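Robots still slow at clearing the table, home trial finds

Fuleddale, 6 Jul 2019 — A company trying to get machines to do ordinary housework says tidying up a table remains one of the hardest jobs on its list.

Zollness has spent the time since February working on Kidero, a project that covers chores such as folding towels, wiping counters and sorting trash. The work is done in lived-in homes, with the furniture left where the owners keep it. People do each chore using hand-held grippers, and the recordings are used to train the software.

"A factory part has the same shape every time," said Jintana Wongsuwan, who runs the project. "A used wrapper has a different shape every time you pick it up."

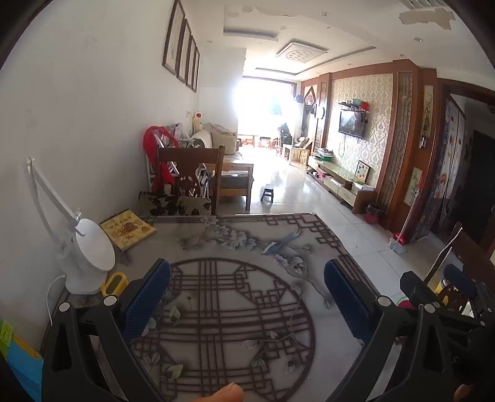
A hand-held gripper over a glass-topped table in a living room.

Kidero has collected 3000 recordings so far in 136 homes. Wongsuwan said the company had expected furniture and lighting to cause the most trouble. Glossy surfaces did slow things down, but packaging turned out to be worse. Thin plastic folds under the fingers, paper hides what is under it, and a carton may be full or empty.

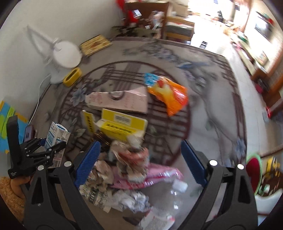 Sorting adds another step. A person can usually tell trash from something worth keeping at a glance, while the software has to be taught the difference, and it still makes mistakes with boxes that have been opened. In the latest round of 100 test runs on a robot arm at the company's workshop, the machine finished 41 without help. Most of the failures came when it picked up two items at once or dropped a light one.

Thongchai Prasertsri, an engineer on the project, said speed was the other problem. A table that takes a person a minute can take the arm 12.

Not everyone is convinced the work will pay off soon. Vichien Sriwong, who owns the Saithong cleaning service in Fuleddale and employs a small crew, said he would look at a machine when it could keep up with his slowest worker. "I would buy one tomorrow if it could do a kitchen," he said. "Right now I would have to send somebody along to watch it."

Zollness plans to add 400 more recordings before the next tests. It has not set a date for a product.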